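4. Entering a streetcar company's records

Read this section before you open the first box. The Hareo catalog looks simple, and most of the bad entries in it were made by people who thought so too.

4.1 Start with the minute books

1. Open a new company record and type the name as it stands on the first page of the minutes. If the Vasen Street Railway calls itself three different things in one year, enter all three as variants. Do not pick the one you like.

2. Enter the date the first car ran only if a source from that year gives it. Anniversary booklets don't count. The company's own booklet says service began in October; the minutes for that month are still arguing over the price of horses. 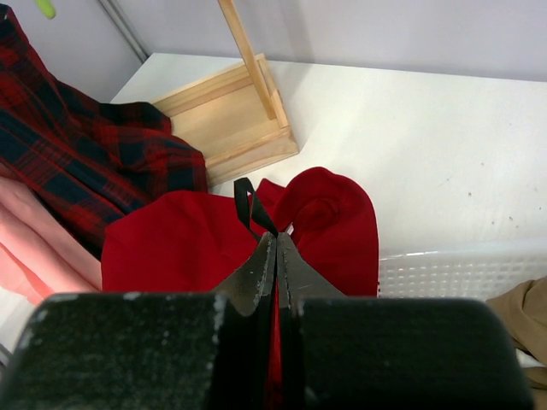 3. Enter the fare, the route and the hours from the printed timetable. Mark them "advertised". A timetable tells you what the company promised, and riders' letters suggest the promise was kept on good days.

NOTE: Ridership goes in the "claimed" field. The figure of 700 riders a day on the Karakaya line comes from a notice meant to sell shares. Pallavi Agarwal has looked for a second source and found none.

4.2 Conduct rules and complaints

4. Enter the written rules for conductors word for word. Leave the spelling alone.

5. Search the complaint letters for anyone refused a seat or put off a car. Make a separate entry for each case – one letter, one entry – and link it to the rule the conductor gave as his reason, if he gave one.

CAUTION: A missing rule is weak evidence. Remzi Tokgöz once marked a line "open to all riders" on the strength of a rule book with 9 pages gone. The entry was copied into two school projects before it was pulled.

6. Where the company answered a complaint, enter the answer under "company reply". Do not move it to "outcome". A promise to speak to the conductor is a reply. 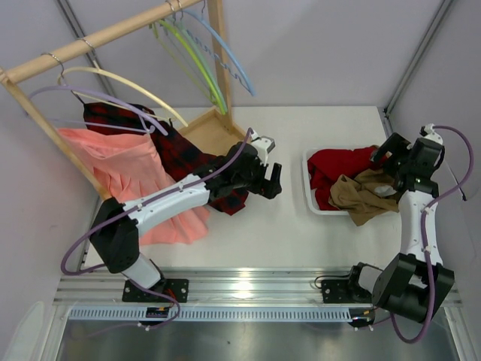 4.3 Old newspaper clippings

7. Check every clipping against the full page on film. Editors lifted stories from each other freely, and five clippings may be one reporter.

8. Set the confidence level. The scale runs to 50, and the software suggests a score by itself. Ignore the suggestion. It seems to reward long articles. Anything you score over 40 needs a second reader, either Ekrem Uçar or Hüsnü Kozan.

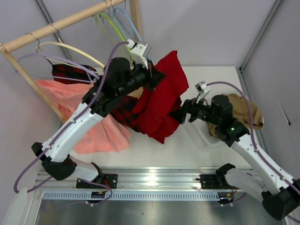
9. Save the record as a draft. The "Publish" button sits right beside "Save" and does not ask if you are sure. If you hit it by mistake, write down the record number and send it to Oğuzhan Başaran the same day.

NOTE: The manual for the older Mandeo system says drafts are backed up every hour. We have not seen proof of this in Hareo, so export a copy before you log out.

Section 4 revised 6th July | Contact the records desk | Back to top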